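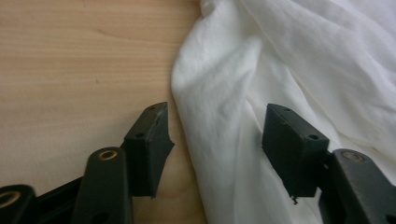 Forura linens - folding set, data card

Last edit October 5, 2019, Inese Kļaviņa

What's in it
White cloth on a light tabletop, getting folded. 277 clips, most under 40 seconds. Plain stuff on purpose - no prints, no stripes. Filenames start with the folder's initials (HG, EA, VL).

Why
Jondetti set from July was all towels. Thick, easy, they stay where you put them. Thin cloth slides and bunches up and we had next to nothing on it.

How the cloth gets put down
Dropped loose, creases left in. Don't smooth it first. Don't iron. Turn it a bit between clips so the same edge isn't always toward you.

Labels
- loose: no fold made yet, rolls and bumps are fine
- edge: one edge straight enough to follow by eye
- corner: a corner turned down or folded to a point 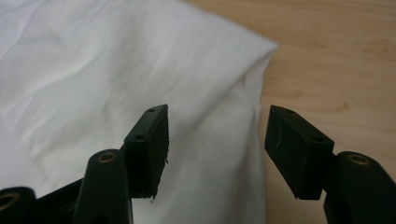
- done: folded, hands off
- skip: see below

If it could be edge or corner, pick corner. Etornam did the first 200 the other way round, those are fixed now. I think. Tell me if you find one thats not.

Known problems
White on pale wood, so the contrast is low along some edges. Deep folds go gray and get mistaken for a hem. Cloth often runs out of view, so don't use this set to guess full size. Lint here and there, left in.

Skip
Clips where the cloth slid to the floor, or somebody moved the table. Keep them in the folder, just don't train on them.

To do
- second pass on corner labels (Valdis)
- check agianst the Durier list
- colored cloth, maybe

Questions to Inese or Heino Grigaitė.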